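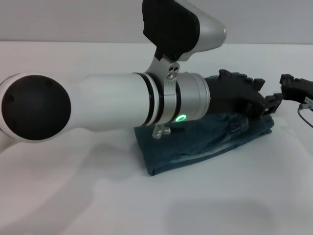
Fig. 1: folded denim on the table, arm and hand over it.

Goreck project, short report. Task was folding small elastic-waist denim trousers with 2 arms, by teleoperation. One of us drives, the other logs and resets the cloth. Aim for Rivon (our training code) was 4,000 demos by the end of term. We got 3,599 usable, the rest thrown out for dropped frames or the operator giving up half way.

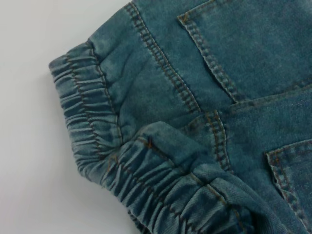 Driving is harder than it looks on paper. You can't feel the cloth so you go by the wrist views, and everyone grips too deep at first. Practice runs in March were all binned for this. Slower is better, the policy copies every hesitaton though, so not too slow.
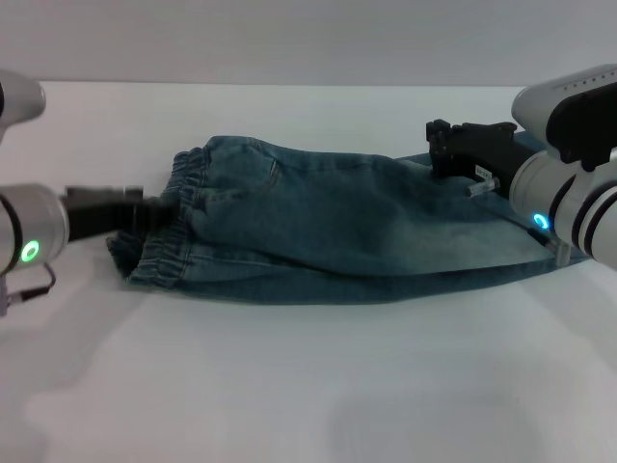 Waistband end gave the most trouble. Elastic springs back if you let go early. We agreed on one order for everyone (legs together, then waist, then in half) and stuck to it. Should of done that from the start.
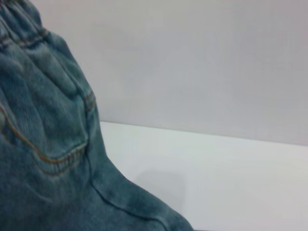

Why not guide the arms by hand instead?
We tried it, but your own hands end up in the camera views and moving both arms together needs two people.

Still to do: retrain with the 639 demos from the Uvetville lab, wich use a different table height.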